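Eleven Points from Glory

Posted 20/07/2025

I've been playing darts in the Zapata Thursday league since March, and I have now won a match. One match. I'd like it recorded somewhere other than the chalkboard, which they wipe.

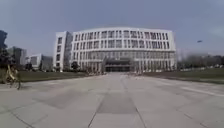
The league plays in the back room of the Josemine, a bar with two boards, one decent light and a carpet that has absorbed a great deal of disappointment. I joined with the idea that darts was the sport for a man of my build. You stand still. You throw something that weighs less than a candy bar. There's a stool right there.

What I hadn't counted on was the math. We play 501, and you have to finish on a double, so at some point in every leg you're standing there with a dart in your hand trying to work out what's left of 87 once you've hit a 5 by accident. My opponents do this instantly. I do it with my lips moving, and then I throw at the wrong thing.

My darts are the Brilico steel tips, the second cheapest set in the store (I have some pride). In April I decided they were the problem and borrowed a teammate's very nice tungsten ones for an evening. I lost by more. I've since apologized to the Brilicos.

Practice happens in my garage, where the board hangs on a sheet of plywood with what I'd describe as a halo of holes. I told myself I'd throw 500 darts a week at the doubles and nothing else. Some weeks I even did it. My hit rate on double 16 went from embarrassing to merely poor, and my shoulder started making a noise on the stairs.

So, the match. We were away at Stusness, who sit second from the top and have matching shirts. I drew their third man, who'd beaten me in 17 minutes the time before, including his trip to the bar. I lost the first leg the usual way. In the second he got stuck on double 1 – the madhouse, they call it – and missed it over and over while I plodded down from 180 like a man carrying groceries. I hit double 8. I was aiming at double 16, but I'd forgotten my own score, and 16 was what I needed.

The third leg I won properly. Double 20, first dart. I have no explanation and I'm not looking for one.

We still lost the night 6 to 2. I bought a round anyway, and on Thursday I play their captain.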